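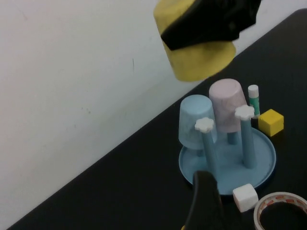 Figura 1 — Escorredor de copos com base redonda azul-clara, dois copos invertidos e pinos com remates em forma de flor, sobre tampo preto.

Projeto Ukolis: avaliação de escorredores de copos para pequenas copas de uso partilhado
Relatório de projeto, versão entregue a 2023-02-13

1. Enquadramento

O presente relatório descreve o trabalho realizado no âmbito da unidade curricular de Projeto de Produto. O tema proposto consistiu no estudo de utensílios para a secagem de copos em copas de residências de estudantes, onde a bancada é reduzida e os copos pertencem a pessoas diferentes. A residência Tedaleo serviu de local de referência para o levantamento de necessidades.

2. Objetivos

Pretendeu-se verificar se um escorredor de pinos verticais ocupa menos bancada do que o tabuleiro plano atualmente utilizado e identificar as alterações de desenho que facilitariam a limpeza. Ficou fora do âmbito a secagem de pratos e talheres.

3. Objeto de estudo

O modelo selecionado é composto por um tabuleiro redondo pouco fundo, de rebordo elevado, e por pinos verticais da mesma cor. Os copos utilizados são de plástico, um azul-pálido e outro rosa-pálido, ambos de aspeto fosco e ligeiramente marmoreado. A diferença de cor foi considerada relevante: numa copa partilhada, permite a cada residente reconhecer o seu copo sem recurso a etiquetas.

Os remates brancos em forma de flor, com lóbulos arredondados, foram objeto de discussão no grupo. Do ponto de vista formal, distinguem-se bem do azul da base. Do ponto de vista da higiene, as reentrâncias entre os lóbulos exigem uma passagem adicional com a esponja.

4. Método

O ensaio decorreu ao longo de 10 dias úteis. Em cada dia, os copos foram lavados, colocados de boca para baixo no escorredor e observados após 50 minutos. Registaram-se a presença de gotas no interior, a água acumulada no tabuleiro e a estabilidade do conjunto quando se retirava apenas um dos copos. Os registos foram lançados na folha de cálculo comum do grupo Onyeka.

5. Resultados e discussão

Em seis dos dias de ensaio não se observaram gotas no interior dos copos. Nos restantes, a humidade concentrou-se junto à boca, sobretudo quando o copo assentava diretamente no tabuleiro. O rebordo reteve a água escorrida — a bancada manteve-se seca em todas as observações — mas obrigou a esvaziar a base diariamente.

6. Proposta de alteração

Propõe-se um tabuleiro com grelha interior amovível e remates de contorno mais liso, mantendo a referência floral. A proposta, designada Wodonness, encontra-se em fase de desenho técnico. A construção do primeiro protótipo está prevista para agosto e depende da disponibilidade da oficina.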